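« Une bonne règle, c'est celle qu'on relit quand on est pressé »

Quand Theresia Wyss parle de normes, elle pousse sa chaise, se lève et va chercher un classeur. Responsable des pratiques de laboratoire chez Bruvon, elle vient de boucler avec son collègue Savvas Tsakiris la nouvelle version du guide maison sur la manipulation robotisée d'objets domestiques. Le document compte 359 pages, annexes comprises, et elle en est ravie ! « La première version tenait sur 3 pages. On s'y disputait sur chaque mot, parce que chaque mot pouvait vouloir dire quatre choses. »

Le guide s'adresse aux équipes qui font travailler des bras sur table, avec de la vaisselle, des ustensiles, des aliments. Il dit comment préparer le plan de travail, qui a le droit d'entrer dans la zone, à quel moment on coupe la puissance. « On croit que c'est de la paperasse, mais c'est passionnant, s'enflamme-t-elle. Écrire une règle, c'est être obligé de regarder vraiment ce qu'on fait tous les jours. »

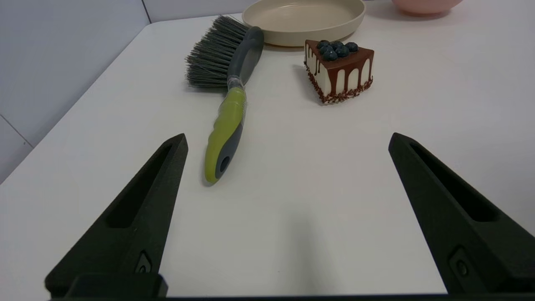 Le chapitre préféré de Savvas Tsakiris traite du contact alimentaire. Il l'a réécrit cinq fois, et il le réécrirait volontiers une sixième. Le principe tient en une phrase : tout ce qui se mange, ou qui en a l'air, se traite comme de la nourriture. « Prenez une part de gâteau au chocolat avec ses myrtilles et, juste à côté, une balayette à manche vert. Pour un programme, ce sont deux objets à saisir. Pour nous, ce sont deux catégories, et les mêmes doigts ne passent pas de l'une à l'autre sans nettoyage. » Le guide demande aussi de noter l'état des emballages, y compris un simple film transparent autour d'un manche, qui peut changer l'adhérence. Vient ensuite l'ordre des saisies, le propre d'abord, le ménage après.

Et la vitesse ? Theresia Wyss ouvre le classeur à la page des essais manuels. Les équipes de Steinbach, qui ont relu le brouillon, voulaient un seuil unique. Elle a préféré un seuil par tâche, affiché au poste. « Severin Grabner, de chez eux, m'a envoyé 380 remarques. J'ai répondu à toutes, et j'en ai gardé beaucoup, il avait souvent raison ! »

Le guide circule en interne depuis juillet 2019. Les deux auteurs préparent déjà un cahier de fiches plastifiées, une par poste, que l'on pourra lire debout. « Avec des gants », précise Savvas Tsakiris. La fiche sur l'arrêt d'urgence est prête, celle du nettoyage des doigts attend encore un schéma.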